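Call for participants: people who like words for sounds

Hi, I'm Monique Hoarau, and I'm looking for people who will sit with me (or near a microphone of their own) and tell me what they call the noise a wet boot makes.

I'd better back up a little. For the past couple of years I've been putting together a collection called the Wurnau Sound-Word List. It started on the backs of envelopes, moved to a spreadsheet, and now has 1,956 entries, from the ones everybody knows (buzz, thud, hiss) to the ones that only seem to live in one family or one town. My own grandmother said "flupper" for the sound of a tent wall in the wind, and I was in college before I found out that other people just didn't have a word for that. I still think they're missing out.

What I want to know is how much people agree. If I play you a short recording and give you no hints at all, do you reach for the same word as the person before you? Do you make one up on the spot? If you make one up, which letters do you start with? There's been plenty of talk over the years about why so many English words for wet noises begin with spl- or squ-, and why the quick little metal ones love a cl- or a t-. I'd like to hear it from people who haven't been thinking about it too hard.

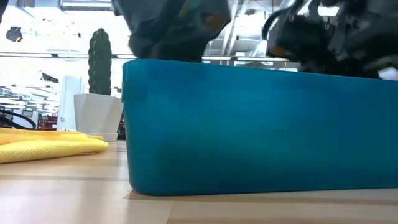 So the sessions are pretty simple. You listen to 10 recordings, one at a time, and after each one you say or write whatever word comes to you. Then we go back over them together and I ask some follow-up questions, mostly along the lines of "would you use that one in a letter?" and "is that how your parents said it?" After a break there's a second part, where I give you a made-up word and you tell me what you think it sounds like. This is the part people enjoy most, and it tends to get loud. One early tester spent five minutes explaining the difference between a "gronk" and a "grunk" and I wrote down every bit of it.

The whole thing takes a morning or an afternoon, with the break in the middle. There's coffee, tea, and something to eat that doesn't crunch (crunching ruins the audio, and it also gives people ideas).

Who I'm looking for

You should be 18 or over and comfortable chatting in English. It does not need to be your first language! I'd really love more people who grew up with another one at home, and if you have two or three sets of sound words in your head, please write to me today. My colleague Endang Govindasamy is running the part of the project that compares animal noises and kitchen noises across languages, and the two of us have been arguing for months about whether a rooster can be said to "say" anything. Come and take a side.

You don't need any background in linguistics, poetry, or teaching. If you have one, that's fine too, but I'll ask you to leave the terminology at the door for the first half. The word "onomatopoeia" will come up eventually and we'll all have to spell it.

A few practical limits. You'll need to be able to hear the recordings at an ordinary volume, and hearing aids are no problem. If you have a heavy cold, please move your session to another week. And if you took part in the Leblanc rhyming study last time, you're very welcome back, as this one shares nothing with it except me.

Where and when

Sessions run through October at the Siso building in Gornedow, on the ground floor. There's step-free access from the parking lot side. The front door has two steps and a handle that sticks, so use the other one if you can. Most sessions start at 9:30 a.m. or 1:30 p.m., and I've kept Tuesday for people who can only come in the evening, starting at 6 p.m.

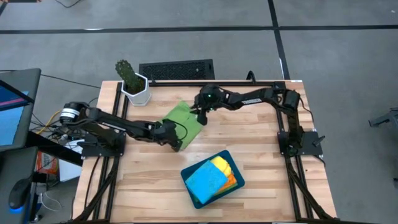 Robot arms and worktable at Siso, Gornedow.

If you can't get to Gornedow, you can do the first part from home. You'll need headphones, a quiet room, and some way of recording your voice. A phone is fine. I'll send the recordings by email and call you afterward for the follow-up questions. I can't do the made-up words remotely, though. I tried, and the phone line eats all the s sounds.

What you get

You get a $40 gift card for a full session in person, or $20 for the home version, plus bus fare if you come by bus (keep the ticket, please). You'll also be sent the finished list when it's ready. My target is 2,000 entries and we're almost at 804 recordings to go with them, so there is a way to go on that side, and many of those recordings are of my own kitchen drawer. If you'd like your name in the acknowledgments, I'll put it there. If you'd like a word credited to you or to your family, I'll do that too – just tell me how you want it written.

What happens to your answers

I record the sessions so I can check the spelling and the stress later. Endang and I are the only ones who listen to them. Your words go into the list, your voice doesn't, and your name only goes in if you've said yes on the form. You can change your mind at any point up until the list is printed, and you can stop a session whenever you like and still get the gift card.

How to sign up

Send me a note through the contact page with "sound words" in the subject line. Please tell me:

your name and the best way to reach you
which languages you grew up hearing
whether you'd like morning, afternoon, or the Tuesday evening
in person or from home
any food you can't eat
one word for a sound that you use and suspect other people don't

Don't worry about that last one if nothing comes to mind. Most people think they haven't got one, and then they remember it in the shower and send me a second email (I like second emails). I answer everything within a few days, and once you have a time, I'll send directions and the consent form so you can read it before you come.

Monique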